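Nindix bin picking logs

README, last changed October 2018

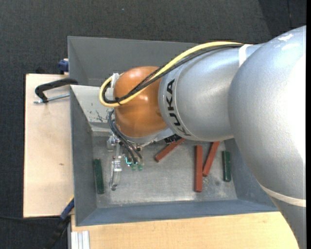

Botond Kerekes wrote back after the first upload that joint angles without gripper state are no use to him for replaying a pick, and asked for both in one file with one clock. Version 2 does that. The old split files are gone.

Contents

The set holds 407 pick attempts made with a KUKA arm over a gray metal bin in the Florby shared workshop. The parts are elongated blocks, red and green. Each attempt is one folder:

joints.csv: time, six joint angles in degrees, gripper state (0 open, 1 closed)
meta.txt: attempt number, target color, result, remarks
cell.txt: bin position and tool offset at the start of the attempt

The time column is in milliseconds from the start of the attempt. Joint angles are logged at a fixed 200 Hz. The gripper state is the commanded one, so the fingers lag behind it.

Results

The result field in meta.txt takes one of these values:

ok: block lifted out and set down outside the bin
slip: block lifted and lost before set-down
miss: gripper closed on nothing
stop: attempt ended by hand or by the controller

Stops are kept in the set. In 17 of them the log ends early and the last line of joints.csv may be incomplete. The loader skips a bad last line and prints a warning.

Setup

The bin is held with clamps, and there are wooden boards next to it and along the front. It was taken out and put back several times in August when the bench was needed for other jobs, so don't assume one bin position for the whole set. Read cell.txt every time. Attempts from before the first move have the position measured with a tape, and those numbers are only good to a few millimeters.

Cables and air hoses run along the outside of the arm to the gripper. We limited wrist rotation in software to keep them from winding up. Some poses that look reachable on paper were never tried for that reason, and the planner logs them as "wrist" in the remarks.

Block placement was done by hand between attempts. There is no record of the exact starting pose of each block.

Loading

python load.py --root data --color red

Leave out --color to get everything. Add --max 1000 to cap the rows read per attempt. Python 3 and numpy are needed.

Known problems

Tool offset was entered with the wrong sign in the first session. Corrected in cell.txt, but the remarks still quote the old value.
Folder names use the workshop's clock, which was never changed for summer time.
Szűcs format export is half done. It writes joints but drops the gripper column.

Use

Free to use and change. Please keep this file with the data. Corrections go to the Drorkia tracker under the label "bin".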